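White tabletop by a pale grey wall: how do I keep both clean?

Posted by Besasier in Home & Workspace

I have a white table pushed up near a plain light grey wall. It looked lovely in March. Now the top has a grey haze that laughs at washing-up liquid, and the wall has picked up scuffs at elbow height. I've spent 2 evenings on it and moved the haze slightly to the left. Any ideas before I buy a darker table?

Tilline
Your haze is probably old cleaner. Most people use far too much and never rinse. Warm water, a drop of washing-up liquid, then a second cloth with plain water, then dry it. Do one corner first and compare.
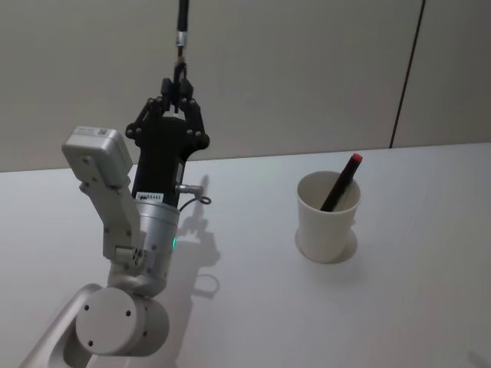
If the corner comes up brighter, carry on with the rest, changing the water when it goes murky. Bicarb paste will shift a stubborn mark, but go gently – it can dull a shiny finish, and dull spots hold dirt for ever. For the wall, a barely damp sponge and no scrubbing. Matt paint polishes if you rub it, and then you have a shiny patch to look at instead.

Ferri
Magic sponge. 4 for next to nothing at the market on a Friday. Done.

Prislow
Careful with those sponges, they're very fine sandpaper with good publicity. Otherwise what Tilline said. I'd also pull the table out a hand's width, which cured my wall 100 per cent.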